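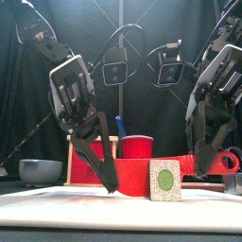

Worktable rocks at one corner, red key won't turn the foot

Product: Lūse worktable, white top, with Jilar adjustable feet
Site: Rornetdale, ground floor
Raised by: Cadi Cadwaladr
Handled by: Atlow support desk
Category: Furniture, assembly and levelling
Status: Closed

Original report

The table we put together in August has started to rock. It is worst at the back right corner as you stand at the long side. If you lean on that corner it goes down and the front left foot comes off the floor. Let go and it tips back. It makes a click when it does it.

The top has a lot on it most of the time and small things are creeping towards the front edge. I tried to wind the back right foot down with the red key that came with the table, the one shaped like a spanner with the ring at one end. The ring goes on to the nut but slips round without moving it. I tried both ways up. I also tried the other end of the key and that doesn't sit on the nut at all.

The assembly sheet says "adjust feet with key provided" and nothing else. Is it the wrong key, or have I damaged it? I would like the table steady again and would prefer not to take everything off it.

Cadi

Reply 1, Atlow support desk

Hello Cadi,

Thank you for the clear report. Before we send anything out, could you check these points and write back with what you find?

1. The size of the nut on the back right foot. Measure straight across from one flat side to the opposite one.
2. Whether the other three feet turn with the same key.
3. The gap under the front left foot when the back right corner is pressed down.
4. Whether there is one nut on the foot or two. Some Jilar feet have a thin locking nut higher up, against the underside of the leg.
5. What the floor is like under that corner.

Please don't use pliers on the nut for now. The corners round off easily and then no key will hold it.

Reply 2, Cadi Cadwaladr

Answers in the same order.

1. 11 mm across the flats. I measured it twice because the light is poor down there.
2. Front left and front right both turn with the key, quite stiff but they go. Back left slips the same as back right.
3. The gap is 2 mm. I slid bits of card under until they stopped going in and then measured the card.
4. There are two nuts on each of the back feet. The front ones only have one that I can see. I had not noticed this before. The upper one is thin and right up against the leg.
5. Vinyl over concrete. There is a join in the vinyl that runs under the back legs, 300 mm out from the wall. The back right foot is partly on the join.

The table has stood in the same place since we built it. It didn't rock to begin with, or not enough that anyone mentioned it.

Reply 3, Atlow support desk

Hello Cadi,

That helps a great deal. You have two different feet on the one table. The front pair are the older Jilar foot with a single nut. The back pair are the newer one with a locking nut. Both came in boxes with the same label for a while, so a mixed set can happen when a table is packed. They are the same height and take the same load, so there is no need to swap them unless you want to.

The key you have is made for the older foot. Its ring is slightly too big for the 11 mm nut on the newer one, so it drops on easily and then slips. You haven't damaged it.

We are posting a key for the newer feet. Please keep the red one for the front pair.

In the meantime, please check whether the thin upper nut on each back foot is loose. Try it with your fingers only. If it moves by hand, it has worked its way down from the leg, and the foot has been free to turn a little each time the table was leaned on. That would explain why the rocking came on slowly.

Reply 4, Cadi Cadwaladr

Back right upper nut moves by hand. I could spin it. Back left is tight and won't move.

I have pushed it back up against the leg with my fingers but the table still rocks, as I would expect. I've folded some card under the front left foot for now. That has stopped the click. I'll take it out before doing the adjustment.

One more question. Do I have to clear the top first? There is a fair amount of equipment on it and it took a while to get everything where it is.

Reply 5, Atlow support desk

Hello Cadi,

You can leave heavy or fixed items where they are, provided you don't lift the table. Take off anything small, anything that can roll and anything near the front edge. Move loose hand tools as well, including the red key if it is lying on the top. The adjustment itself is only a few turns.

Steps for when the new key arrives:

1. Remove the card from under the front left foot.

2. Put a spirit level on the white top, along the back edge. If it won't fit among your things, put it across the middle. A short level of 400 mm or so is long enough.

3. Hold the lower nut on the back right foot still with the new key. Undo the thin upper nut by hand until there is a finger's width between it and the leg.

4. Turn the lower nut so that the foot winds down towards the floor. Seen from above, that is clockwise. Go a quarter turn at a time and press on the corner after each one.

5. Stop when the corner no longer drops. Check the level. If the back edge is now high on the right, you have gone too far, so come back a quarter turn.

6. Run the upper nut up to the leg by hand, then nip it tight while holding the lower nut still. Firm is enough.

7. Press on all four corners in turn.

8. If the front left foot still lifts, wind it down a touch with the red key. It has no locking nut, so turn the key slowly and stop as soon as you feel the foot take weight.

As for the join in the vinyl, move the whole table along if you can, so that the foot is fully on one side of it. If you can't, put a thin hard pad under the foot, wide enough to bridge the join. Felt is no good for this as it squashes down.

Reply 6, Cadi Cadwaladr

Key arrived this morning and I have done it.

The new key fits the back feet properly, no slipping. Back right needed three quarter turns. The level went across the middle of the top because there was no room along the back. It reads level left to right. Front to back it is very slightly low at the front, but nothing creeps any more so I've left it.

Step 4 caught me out. Clockwise from above is anticlockwise when you are lying on the floor looking up at it, and I wound the foot the wrong way first. It might be worth putting both in the instructions.

I couldn't move the table along, there is a socket behind it that has to stay reachable. I have put a hard plastic pad under the back right foot and it sits flat over the join.

The front left foot didn't need touching in the end. I checked the back left locking nut again and it is still tight.

I would still like a note of which key goes with which feet, for the folder. Somebody else will need it one day and both keys will be in the same drawer.

Reply 7, Atlow support desk

Hello Cadi,

Glad it is steady. You are right about the direction and we have changed the wording in step 4 of our own copy to say "clockwise from above, anticlockwise if you are looking up from the floor".

For your folder:

Front left and front right: single nut, older foot, red key, ring end.
Back left and back right: 11 mm nut with thin locking nut above, newer foot, replacement key, either end.

Please check the back right locking nut by hand again in a month. If it has moved, tighten it with the new key and let us know. We would then send a fresh nut, free of charge. The front pair can be left alone unless the table starts to rock again.

We will hold the ticket open until you have done that check.

Reply 8, Cadi Cadwaladr

Checked. Upper nut hasn't moved, pad hasn't moved, no click. Small things are back on the table and staying where they are put.

I've tied a paper label to each key. You can close this.

Closing note, Atlow support desk

Cause: locking nut worked loose on back right foot, foot partly on a floor join. Key supplied did not suit the rear feet (mixed set).
Action: correct key sent, foot adjusted and locked by customer, pad fitted over join.
Parts sent: one key.
Follow-up: assembly sheet to say which key fits which foot. Passed to Lūse with a copy of replies 3 and 6.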